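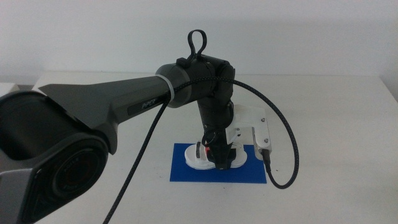 Club history questions

Who writes this page?
Me, Catinca Bucur. I've been going through the old papers of Covden Football Club since September, and people keep emailing me the same things, so here are my answers in one spot.

Who holds the club's games record?
Nivaldo Pacheco, with 203. I get asked this more than anything! He played most of them at fullback, then finished up on the wing when his knee got bad - he hated it out there. 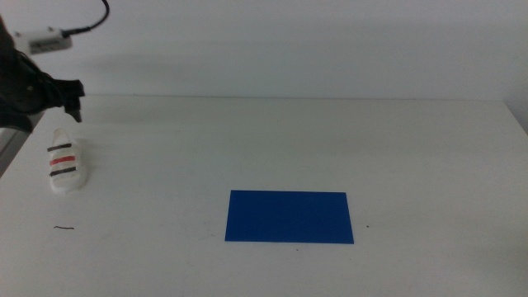 How do you tell the old match programs apart?
Covden programs almost never had the year on the cover, so I go by the players listed inside and whatever ads are on the back. It's slow work (and I love it). The Keogh cup programs are the easy ones, with the round printed right under the title.

Did Covden ever win the Keogh cup?
Once, 18 to 9, over Cillinach. The club minutes give the score but hardly a word on the game itself.

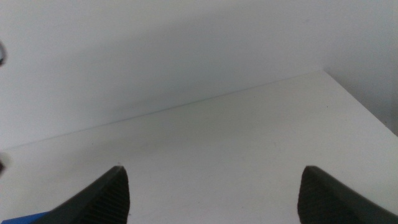
Yi-an Yeom wrote in to say the minutes have it wrong and Cillinach scored twice more in the last few minutes, going by a clipping in a family scrapbook. I'd love to see that clipping, and I've left the score as it stands for now.

Can I send you old photos?
Yes please, scans are fine. Put the names of any players you know in the email.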